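Cutlery, handles down or handles up

June 25, 2022

14 shares 3 comments

The question of which way up cutlery should go in the basket has occupied this household since April, when we changed dishwashers. The old machine, a Brurkora, had a flat drawer at the top and the matter never arose. The new one has a basket, and a basket forces a decision.

My method is as follows. Forks and spoons go in with handles down, so that the ends that touched food get the spray. Sharp knives are washed by hand. Spoons are spread between compartments, as two of the same pattern will nest and keep a film of whatever was between them. Large serving spoons go in the middle, where they shade the fewest neighbours.

Unloading is where time is lost. I lift the whole basket out, stand it by the sink and work into the drawer tray one type at a time: spoons first, then forks. Working by type means one slot is open in my head at once. Working by compartment means moving back and forth across the tray for every piece. 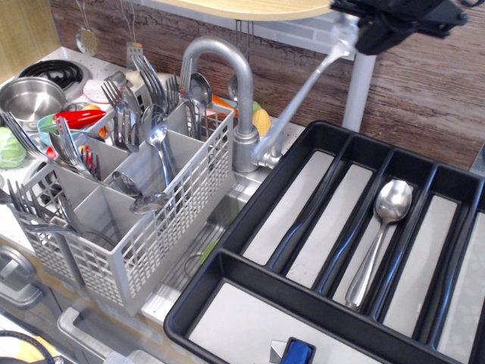 Silviu Stanciu wrote in to say that he sorts while loading, one compartment per type, and empties each in a single handful. He concedes the nesting problem and gives every spoon a second look under the light.

I tried his way for 10 washes. Unloading was quicker, but I had to rewash spoons more often than I liked, and forks packed together caught at the tines. I have gone back to mixing.

A tray with liners is worth having, as they lift out for rinsing. Ours is a Stimau, 40 cm wide, and it fits the drawer with a small gap on the left that collects crumbs. I have not solved the gap.

3 comments
Share this post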